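Workshop notes: looking after the bench arm

Members who book the small arm in bay 2 will notice a few changes when they come in this month. Most of them are to do with the fingers and the table, and one is to do with the booking sheet. The arm itself is the same one we have had since the move from Trultelholm, and your saved programs should still run, with one exception noted further down.

The fingers

The old fingers had gone soft at the tips. They are printed parts with a ribbed inner face, made to give a little when they close on something round, and over time the crossbars nearest the tip started to stay bent after the gripper opened again. You could feel it if you pinched them. The left one was worse. Anyone who was picking up cans or cups and found them twisting to one side on the lift was probably seeing this and not a fault in their program.

We printed a new pair in blue from the Meren file, the same design as before with a squared tip. The file is in the shared folder under "fingers" and the print settings are saved with it. Please don't change the infill to save time. Somebody tried that in winter and the fingers split along the pockets within a week.

Swapping fingers takes a few minutes:

Open the gripper fully and switch the arm to hold.
Undo the two screws at the base of each finger. They are short and they roll, so put a cloth down.
Wipe the mounting face before the new finger goes on.
Start both screws by hand, then tighten them evenly. Snug is enough. The inserts are brass and will pull out of the plastic if you lean on the driver.
Close the gripper slowly with nothing in it and check that the tips meet squarely.
Open it again and run the width check from the Cevik menu.

The width check matters more than it sounds. The controller stores the fully open and fully closed positions as counts, and after the new fingers went on, the open figure came up as 1360 and the closed one as 1073. Those numbers are on the card taped inside the cabinet door. If yours are a long way off, one of the fingers is not seated. Take it off and start again. Do not just save the new numbers, as every program on the arm reads from them.

If your program was written with its own grip width typed in, it will need changing. Programs that use the stored value will be fine.

The wrist camera

The camera bracket was loose. It had been held by one good screw and one stripped one, and the view drifted down during long sessions. Both screws have been replaced and a washer added under each. The lens was cleaned with the proper cloth, which lives in the drawer with the hex keys. Please use it. Paper towel has left fine scratches on the last two covers.

With the camera set properly you should see both fingertips in the lower part of the picture when the gripper is open, coming in from the two bottom corners at close to the same height. A small difference between left and right is normal. If one tip has dropped out of view, the bracket has moved and the camera needs setting again before you trust any position that comes from it.

The table

The white top was washed down with warm soapy water and dried. Some smudges don't come out. They make no difference to the arm, but bright patches can. The overhead light reflects off the white surface, and a program that looks for pale objects may pick up the glow by mistake. Dark or strongly coloured objects are much easier to start with. If you need to work with something clear or white, turn off the front row of lights and try again.

We would also like people to stop leaving tape on the table. It is handy for marking a start position, but it gets left behind, and the next person either doesn't see it or doesn't know whether it matters. Use it if you need it and peel it up when you finish. The scraper is plastic. Metal blades are not to be used on this top.

Checking the arm after a change

After the fingers, camera and width check are done, we run a short check with ordinary objects on the table. Nothing special is needed. A drink can is good because it is the same size every time and stands up on its own. Use a full one or an empty one, but write down which, as the arm needs a different grip force and the log is no use without it. Keep other items well back to the sides so that the space between the fingers is clear on the way in.

The full check is 11 lifts at low speed. Watch the tips on each one and look at the inner faces afterwards. Dust or a bit of torn plastic in the pockets should be brushed out with the soft brush. If the can slips, check the fingers first, then the width figures, then your program, in that order.

Stop the arm before you reach onto the table. This includes picking up something that has fallen over. The stop button is on the left of the bench and it has been moved forward so that you don't have to lean across to get to it.

Booking and the log

The booking sheet now has a column for "fingers checked". Put your initials in it at the start of your session. It takes nearly no time and it means we can tell when a problem began. Bay 2 is closed on Tuesday mornings for maintenance and is open again from noon.

Spare fingers are in the Nakajima tray on the second shelf, in pairs. If you take the last pair, leave a note on the printer so that another set can be run. Worn ones go in the scrap box under the bench.

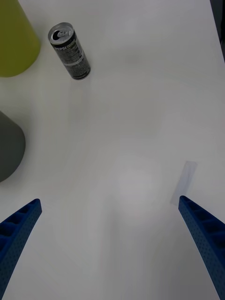 The wrist camera's view with the gripper open and a Pepsi can standing on the table.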